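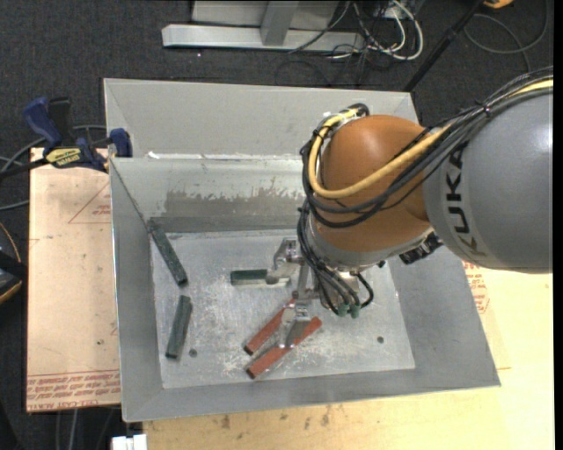 Costigan objected at once that consent given by silence binds no one, and that a theory of obligation which begins there has assumed what it set out to prove.

Figure 3. KUKA arm above a gray sheet-metal bin.

3.2 Tacit consent and the duty to obey

The objection has force against the strong form of the doctrine, in which remaining in a territory counts as agreement to its laws. It has less force against the weaker form defended by Zoëga, who treats long residence as evidence of consent and allows that the evidence may be rebutted. In the Munro survey, 791 residents of Zalmont were asked whether they had ever agreed to be governed. Only 30 said that they had, yet most accepted a duty to pay local taxes. The two answers are consistent if the duty rests on fair play among those who share the benefits of public order. We adopt that reading in what follows. It leaves open how much a person must receive before the duty arises, a question on which the Arumach lectures are silent and to which we return in Section 4.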